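Usormont gripper pads: what we've got and what to budget

I started this README so next year's order isn't a guess (again!). The folder has 264 wrist-camera stills, and I go through them whenever I'm pricing new finger pads.

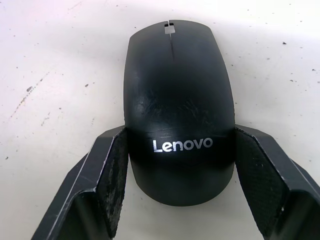 Lenovo mouse held at the back end, dust and lint on the left pad.

Caritz quoted me $545 for a pack of 8 pads. Prendness is cheaper but wants a minimum order of 10, and I'd rather put that money toward a spare set of fingers. Prices are in pads.csv, updated in July.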